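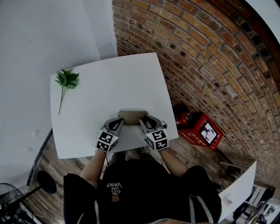
The white table with the tan block and the long green sprig, brick wall behind.

Subject: Re: [jarum-rooms] What lives on the white tables
To: jarum-rooms list

Otakar Kopecký wrote (May, 10:40):

> Dear all,
>
> I would like us to settle which objects belong in the brick room at
> Peltitz and which have only come to rest there. My proposal:
>
> 1. Table tops are cleared down to the white at the end of each booking.
>
> 2. The artificial greenery is either given a proper place or given away.
>
> 3. Small metal parts go in the Tirker drawers. All of them, including
> the ones that "might be needed in a minute."
>
> 4. The tan block needs an owner or a shelf.
>
> 5. Somebody wipes the white wall.
>
> Comments to the list please, and not to me by the coffee machine, where
> I can't write them down.
>
> Otakar

Otakar, all,

I'm answering on the list as instructed, although I'd like it noted that I had some excellent remarks ready for the coffee machine. Going point by point.

> 1. Table tops are cleared down to the white

Agreed in principle, and I'll try to agree in practice. My one request is that we define "cleared." At present there are two schools. One puts things away. The other slides everything to the far edge with a forearm and calls the near half clear. I have belonged to the second school for years and I'm willing to retrain, but I'd want the rule in writing so I can point to it when I catch others at it.

Also, please stop using the blue spray on the tops. It leaves a film, and tape won't stick to it for the rest of the day. Warm water and a drop of dish soap, then a dry cloth. The cloths are in the bottom Tirker drawer, the one that needs a knee. If you take the last clean one, take the dirty ones home with you. I've done the laundry twice running and I can tell you the pockets of somebody's apron were not checked.

> 2. The artificial greenery is either given a proper place or given away

I'm going to defend the greenery, a bit. The long sprig with the pointed leaves on top is a decent piece of fake plant. It looks fine from across the room and it asks for nothing. The trouble is that it has no vase, and a stem of that length lying on a table takes up the whole left side while contributing very little. We did have a vase. It was a tall one from the Liao sale and it went to Room 21 for "one afternoon," and I've seen it there since, holding rulers.

So my counterproposal is that Room 21 returns the vase, the sprig goes in it, and the vase goes on the floor in the corner, where nobody has to lift it to unroll paper. If Room 21 has grown attached, I'll buy a jar.

The dust question came up last time. Take it to the sink and rinse it, leaves down, and shake it outside. Please don't use furniture polish on plastic leaves. The smell was with us for a month and the leaves went shiny in a way no plant has ever managed.

> 3. Small metal parts go in the Tirker drawers

Yes.

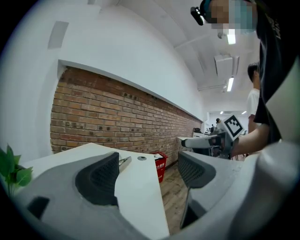

White desk top, brick room: one metal clip, one washer. Owners may come forward.

I make no accusations. I'd just say that a single washer is the natural state of this room. There's always one. I put one away in drawer 6 at lunchtime and by mid-afternoon the desk had produced another. The clip I can at least understand, people hold paper with clips. But a washer comes off something, and I'd feel easier if I knew what. I've been around the stools and tightened what could be tightened. If anyone's chair begins to develop opinions, please look underneath before sitting.

For those who've asked what goes where in the drawers, the labels fell off over the winter, so here it is again:

Drawer 2: clips, pins, anything that grips paper
Drawer 3: screws, all lengths, God help us
Drawer 4: tape
Drawer 5: things that came with furniture and must never be thrown out
Drawer 6: washers and nuts
Bottom drawer: cloths

Drawer 1 doesn't open. We've stopped asking it to.

I'm in favor of a small dish on each table for parts in use, emptied at the end of the booking. Otakar will say the dish becomes a drawer with no label. He's right, but it'd be a drawer I can see, and I'd rather have the washer in a saucer than find it with a sleeve. There are saucers in the kitchen that lost their cups long ago and would probably welcome the work.

> 4. The tan block needs an owner or a shelf

I've asked up and down the corridor. Everybody uses it and it belongs to no one, so I suggest it belongs to the room and we leave it at that. It has been a foot rest, a thing to lean a drawing board on, and a pillow (I know who, and I'm not saying). What it hasn't been is put away.

Under the window there's a gap between the paper rack and the wall that fits it standing on its end. I measured the gap at 323 mm and it goes in with room for fingers. Please don't put it on the ledge above the bricks. Things go up on ledges in this building and come down by themselves.

> 5. Somebody wipes the white wall

"Somebody" has been a member of this list since it began and has yet to turn up for anything. I'll do it, if someone else holds the steps. Most of the marks beside the brick are faint and should come off with a damp sponge. Whatever doesn't can stay until the next painting. What I won't do is the bricks. I brushed them down once and spent the following week sweeping brick off the planks, and the wall looked exactly the same, only pleased with itself.

Three more things, which aren't on Otakar's list but ought to be.

The red box on the floor, the one with the little black-and-white picture on the front. I like it where it is. What I don't like is that a piece of thin wire has coiled up on the floor next to it, at just the spot where a shoe comes around the table. If it's yours, hang it on a hook. There are hooks by the door and at last look they held one umbrella between them.

The ceiling lights. There's been a request to work with half of them off. I'm happy either way, but please ask whoever is at the other table first. Trimming fine edges and having the light vanish is character-building only up to a point. Same goes for the air conditioning. The remote lives on the nail inside the cupboard door. It doesn't live in a coat.

Stools. If you lift them onto the tables to sweep, put felt under them or turn them over. Those white tops are matte and every scrape shows, and I've had no luck getting scrapes out with anything sold for the purpose. The magic sponge makes it worse, it leaves a shiny patch around the scratch so you can find it more easily.

I can come in early and do points 1, 3 and 5 before the first booking, say 7:30, with whoever wants to join. I'll bring the good sponges. If Room 21 is reading this, bring the vase.

Otakar, would you put the final version up on the inside of the door when we've all finished arguing? Big type, please. The last notice was pinned behind the coats.

M.

--
jarum-rooms: tables, drawers, keys and complaints for the Peltitz rooms
To leave this list, write to the list address with "leave" in the subject line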